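How to run a one-day collection for a disaster relief appeal

By Eimear Mac an tSaoi
Updated 2020-08-22

After the floods at Nedgate last November, our group in Istholm held a collection in the parish hall and sent everything on to the Rutbridge depot. We have run several since. These are the steps we follow now.

1. Ring the receiving depot first

Ask what they want this week, in what sizes, and when they can unload. Write down the name of the person you spoke to. Rutbridge turned away bedding twice last winter and was short of tinned food both times.

2. Keep the list short

We ask for five kinds of item at most. A typical list is tinned food, nappies, toothpaste, new socks and washing powder. Put "no clothes" on the poster in large letters if you are not taking clothes.

3. Set up the hall

Put the drop-off table by the main door and the sorting tables behind it, with a gap wide enough for a trolley. Give each kind of item its own basket or crate and label it on the side facing the sorters. Leave one unlabelled for things you can't place. You will need:

Marker pens and parcel tape
Strong cartons, all one size if you can get them
Bathroom scales
A cash tin and a receipt book

4. Sort as you go

Check dates on food and throw out anything opened. Do not let bags pile up on the floor to be done later. Drita Yordanov ran our sorting tables in November and got through 837 items before the doors closed, with seven people working in pairs.

5. Pack and weigh

Fill cartons with one kind of item only. Keep each under 19 kg – less if the depot has stairs. Write the contents and the weight on two sides and the top. Tape the bottom seam twice.

6. Deal with money separately

Two people count the cash tin together and both sign the sheet. Pay it into the appeal account the next working day. Give a receipt to anyone who asks for one, however small the gift.

7. Send the load

Email the depot a carton list before the van leaves. We use Modise for transport and book the van a fortnight ahead. Ask the driver to bring back a signed copy of the list, and keep it with the cash sheet.

Post the totals on the hall noticeboard within the week, along with the date of the next collection if you have one.

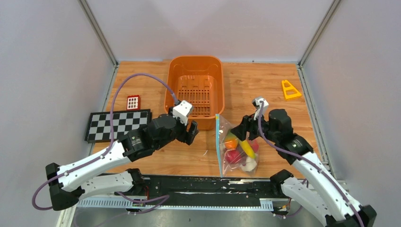 Empty orange plastic basket with a slotted bottom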